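Section 2: Getting your Kelmendi dehumidifier out of the box and running

Hi, Deisy Flores again. If you read Section 1 you already know where the unit should go and where it shouldn't. If you skipped it (I would have), the short version is: a level floor, doors and windows shut, and no more than 700 square feet of space for one unit. A bigger room needs a second unit or some patience.

Set aside an evening for this, although most of it is waiting. The actual work is plugging in a hose and pressing three buttons.

What should be in the box

The unit itself, with the bucket already inside it. A drain hose, coiled up and taped to the back. A hose collar, a small bag with two spare rubber washers, and the filter, already in place behind the rear grille. There's also a card with the serial number on it. Put that card somewhere you'll find it again! I keep mine taped inside the fuse box door.

If the collar is missing, look under the cardboard tray at the bottom before you call anybody. It hides there.

Unpacking

1. Stand the box upright, arrows pointing up, and cut the straps. They're tight and they jump, so keep your face back.

2. Lift the box straight up and off. It's much easier than trying to haul the unit out through the top, and it saves your back.

3. Peel off all the tape. There's a strip on the bucket, a strip on the power cord, and a sneaky clear one across the air outlet that I missed the first time I did this. The unit ran all night and I wondered why it sounded like a kazoo.

4. Pull the bucket out and remove the foam block from under the float. The float has to bob freely when you push it with a finger. If it sticks, lift it off its two pegs and set it back down.

5. Slide the bucket in until it clicks.

CAUTION: Leave the unit standing upright overnight before you plug it in. Deliveries get laid on their sides in vans, and the oil inside the compressor needs time to run back to where it belongs.

Note: If you bought yours at the Usgate store and drove it home standing up, you still have to wait. Sorry.

Placing it

1. Roll it to its spot. The casters are fine on tile, concrete and short carpet, and hopeless on a shag rug – carry it over that, with a helper.

2. Leave 18 inches of clear air at the back and the same on both sides. The top wants even more, so please don't put it under a shelf.

3. Lock the two front casters with your toe.

4. Check that it's level. A glass of water on the lid works if you don't own a spirit level. Just take the glass away again afterward.

Keep it away from the dryer vent, from radiators and from anything you'd be sad to have warm air blowing over. The outlet air is warmer than the room. People with houseplants find this out.

Choosing bucket or hose

You have to pick one before you switch on, and you can change your mind later.

The bucket is the simple choice. You do nothing now, and you empty it whenever the red light comes on. In my own basement, that's once a day in March and hardly ever by the fall. The water is fine for mopping. Don't drink it, don't give it to the dog, and don't put it in the fish tank.

The hose is better if you travel, or if you have a floor drain close by. To fit it:

1. Unplug the unit and take the bucket out.

2. Find the round cap low on the back panel. Turn it to the left and put it in the bag with the washers so you don't lose it.

3. Push a washer into the collar, flat side facing you.

4. Screw the collar on by hand. No pliers, please. The thread is plastic and it strips in a heartbeat, and then you'll be writing to me about a puddle.

5. Push the hose over the collar and run the other end to the drain. It must go downhill all the way. Even a small hump in the middle will stop the flow, and the water will go to the bucket instead.

6. Put the bucket back. The unit won't start without it, even when the hose is doing all the work.

Note: There is no pump in this model. If your drain is higher than the back cap, you want the Clevutbridge pump kit, and the instructions for that are in Section 5.

CAUTION: Don't run the hose outdoors through a gap in cold weather. It freezes, it backs up, and you've also left a gap for damp air to come in.

Switching on for the first time

1. Plug straight into a wall outlet. No extension cords and no power strips, not even the good ones.

2. Press Power. You'll hear the fan right away, then a thump a few minutes later when the compressor joins in. The thump is normal.

3. Look at the display. It shows the humidity in the room right now. Don't be alarmed if it reads 80 or higher – basements do that, and mine did too.

4. Press the Level button until you get to the setting marked Normal. There's a drier setting past it, meant for drying laundry, and it costs more to run. I'd stay away from it for the first week or so.

5. Set the fan to High for the first few days. Yes, it's loud. Go upstairs.

6. Close the door and leave it alone.

The number on the display will fall quickly at first, then slow down, and then seem to get stuck for days. That's the walls and the boxes and the old sofa giving up the water they've been holding. I get more mail over those stuck days than over everything else put together. Keep the door closed and wait it out.

If the display flickers between two numbers, ignore it. If it shows two dashes, the sensor is cold; warm the room up a little and try again in the morning.
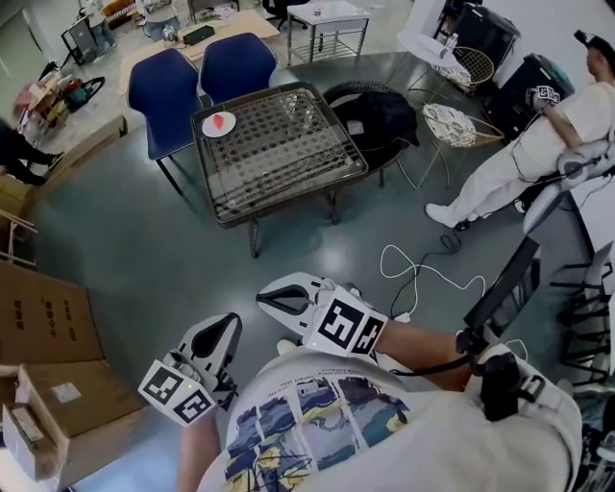
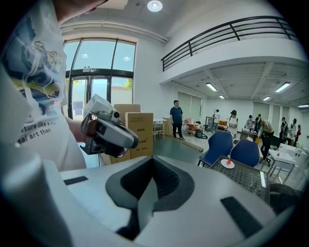 Dinirari Home Guides – Issue 2 – Page 18

After the first week

Once the number has settled, turn the fan down to Low and see whether it holds. In a lot of homes it does, and you get your quiet back. If it creeps up again, go back to High for a day and then try Low once more.

Now is also when I'd have a look at the filter. New basements are dusty and old ones are worse.

1. Unplug the unit.

2. Press the two tabs at the top of the rear grille and tip the grille toward you.

3. Slide the filter up and out. Tap it outside, or rinse it under a lukewarm tap if it's really gray.

4. Let it dry completely. Not on a radiator! It curls, and a curled filter won't go back in its slot for love or money.

5. Slide it in with the little arrow pointing up, and snap the grille shut.

After that, once a month will do. I do mine when the water bill comes, just so there's something to remind me.

Wipe the bucket out with dish soap at the same time. If it gets slimy, a splash of white vinegar and a soft brush will take care of it. Don't use bleach on the float, it goes brittle.

If it won't start

Check these in order before you call. The bucket is pushed all the way in. The float moves. The outlet works (try a lamp in it). The humidity in the room isn't already lower than the level you picked, in which case the unit is just resting and is perfectly happy. After a power cut it waits a few minutes before the compressor comes back, and pressing the button over and over only makes it wait longer.

If it's none of those, hold Power and Level together until a letter shows up on the display, write the letter down, and turn to the table in Section 6. Have your serial number card handy.

Moving it to another room is covered in Section 3, along with putting it away for the winter.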